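# Tabletop tidying (household robotics)

**Tabletop tidying** is the name given to one of the humblest jobs a household machine can be asked to do: clearing a desk, a kitchen counter or a side table of the small things that gather there over a day, and putting each one where it belongs. People who work on home robots have come to treat it as a fair test of how far the field has traveled, partly because nearly everyone has done the job themselves and has a good feel for what "done" looks like.

## The task

A tidying job usually mixes three kinds of objects. There are stiff things with a known shape, such as cups and pens. There are soft things with no fixed shape at all, such as tissues, napkins and dishcloths. And then there are things that ought to be left well alone, like a lamp or a stand that lives on the desk and has every right to stay there. A person sorts these out without a second thought, usually while thinking about supper. A machine has to settle, for every item, what it is, where its edges are, whether it can be picked up, and whether anyone wants it moved in the first place.

Stiff objects are the friendlier half of the work. A pen lying flat is thin and likes to roll, but its shape can be learned once and used again many times over. Soft white paper is a good deal harder. It folds over itself, lets some light through, hides the rim of whatever it is stuffed into, and changes shape the moment it is touched.
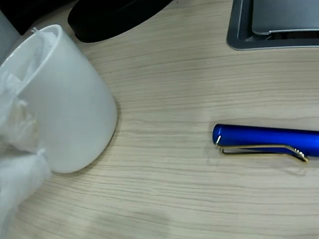
Fabrice Moulin has argued that paper in a cup is a harder question than it looks, and that the hard part is deciding and the grasping comes second: is the tissue trash, is the cup trash along with it, or does the cup go to the sink and the tissue to the bin? He would sooner have a machine that stops and asks than one that guesses well most of the time, and he has said so at some length to anybody planning to sell one.

## Trials

The best-known home trial of the task was run in Filitham, where a tidying arm called Avance was set to work on desks and tables in 8 households. Over the course of the trial it made 3,463 attempts at picking up a single item. Cups went well from the start. Pens improved a great deal once the arm learned to come at them from the side, and paper lagged behind both right up to the end.

A second trial, at the Rosenthal workshop in Stondombridge, took the same idea to the shop floor, with workbenches in place of desks. Each bench was scored out of 100, with points taken off for anything dropped, missed or put away that should have stayed out. The workshop had set 70 as a passing mark. Benches with only hard parts on them passed comfortably, while benches with rags and paper wipes mostly fell short, and the staff went on clearing those by hand.

## Current standing

Whether machines can tidy a table yet depends rather a lot on the table. With a bare surface, good light and a handful of familiar objects, the answer is a fairly cheerful yes, so long as one doesn't mind waiting. A person can clear a small desk in the time it takes the kettle to boil, and the arms tried so far are slower than that (the Filitham families mostly got used to it, and several took to running theirs after bedtime).

With soft, crumpled or see-through things in the mix, the answer is still closer to "sometimes." Work continues on gentler fingertips, on better ways of judging thin material, and on the plain good manners of leaving other people's belongings where they are.

## See also

- Dish loading
- Laundry folding
- Workbench clearing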